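December, notebook, late evening

Finally back on Holanda, episode eight. I'd stalled on the plot outline because I kept mixing up the two detectives, so I rewatched the dinner part with the sound low and just typed what I saw. Dellik gets the letter, goes to the house on the hill, finds the other guests already seated, and the host never shows. I had written that the host was dead by then. Wrong! He dies in the next one, so I fixed the summary and the character page too.

Melahat Güneş left a comment on my draft saying the butler's alibi falls apart at minute 43, when the clock in the hall has stopped. I missed that completely. She's right, and it changes who could have locked the study — I had it down as the niece, and now I think it has to be Reltard.

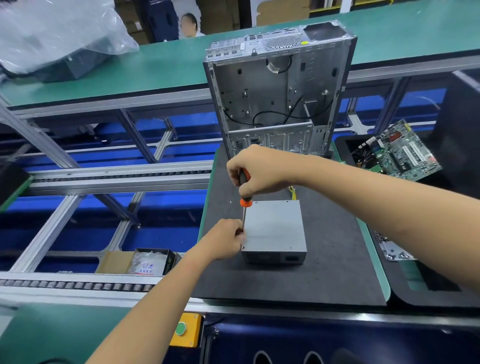
So the paragraph on Reltard needs redoing from the top. His motive is the forged will, fine, but I want to keep the bit where he lies to Dellik about the train, because it comes back in the finale and readers will want it there. I cut two sentences about the garden (pretty, but nothing happens in it).

Still open: do we spell it Nenent or Nennent? The subtitles use both. I'm going with Nenent everywhere until Melahat tells me otherwise.

Next up is episode nine, then the cast list — and I still have to check who voices the niece.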